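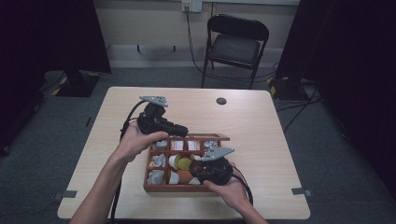
The divided box on the square table, lid laid back

Dradovstead Sorting and Storage List
Archive, June 2018
Subject: Re: divided wooden boxes, and what table to use them on

An earlier poster wrote:

> I have inherited a job lot of small wooden boxes with dividers,
> the sort sold for tea bags, and I would like to use them for the
> little things that collect in our craft room. We have 57 labeled
> jars already and they are a nuisance. You can't see what is at the
> bottom and people put the lids back on the wrong ones.
>
> Two questions. Do you keep strictly one kind of thing to a
> compartment? And what do you stand the box on? Ours is on a
> dark table and I find it hard to see small pieces when they
> fall out. I am thinking of getting something lighter, but a
> friend says pale tops show every mark.
>
> I also wondered about lining the compartments with felt.

I can answer most of this. We have used one of these boxes for a good while in the Mugo room, and I have changed my mind about a few things along the way.

On the first question, no, we don't keep strictly to one kind per compartment, but we do keep to one kind of handling. Foil goes in by itself. It sheds small flakes, and if it shares a space with paper you will be picking bits off the paper forever. At the moment we have crumpled foil in several compartments, a couple of small white boxes with red printing in the back row, a folded piece of white paper in the front, and some round things that don't sort with anything else. The box is four compartments across and three deep, which sounds like plenty until you start. My advice is to leave a space for oddments from the beginning. If you don't, they end up on top of whatever is tidiest.

Check the lid before you decide where the box will live. Ours is hinged at the back and goes all the way over until it lies flat, so the box takes up nearly twice the table it does when closed. We had it on a shelf in March and had to keep pulling it forward to open it. It went back on the table within the week.

On felt, I would say don't bother. We tried it in a Drestach box with the same kind of thin dividers. The felt held on to lint, and the compartments are small enough that you notice the lost depth. A piece of plain paper cut to size does the same job and you can throw it away.

As for the table, I'm firmly on the side of the lighter top.

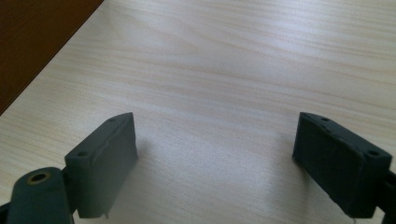
Closer view of the tabletop

Your friend is right that pale tops show marks. Dark crumbs and pencil smudges stand out right away. I count that in its favor for this kind of work, as you wipe it down when it needs it and dropped pieces don't get left behind. The exception is white paper scraps, which can disappear on a very pale surface. For those I lay down a sheet of colored card and work over that.

Our table came from the Naser sale with the rest of the room. It is square with rounded corners, and there is a round cable hole near one edge. The hole is the one thing I would avoid if you are buying. Small pieces roll toward it no matter how level you think the floor is. A stick-on cover would fix it and I have not bought one yet.

The other thing to watch is shine. Go and look at the table under the lights you plan to use, if the seller will let you. 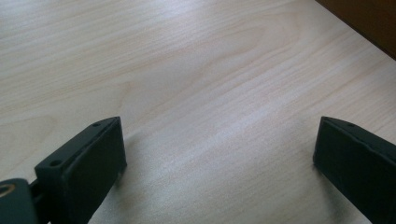 We get a bright band across part of the top, and foil laid in the glare is tiresome to sort. Moving the box to a duller part of the table cured most of it. I would try that before buying a different lamp. A matte finish would be better again, though you may have to pay more for it.

I can't tell you for certain whether ours is veneer or a printed laminate. The grain has those nested arches in places and runs nearly straight in others, and I have had two different opinions from people who ought to know. I treat it as veneer to be safe: damp cloth, nothing abrasive, dry it afterward.

Don't get rid of all your jars, either. Anything you own more than 100 of will swamp a compartment, and a jar is still the right place for it. I keep a few of each in the box and refill from the jar.

If anyone has found dividers that lift out for cleaning, please post the measurements to the list. Ours are fixed, and a soft brush doesn't quite reach the corners.

Mugo room, Dradovstead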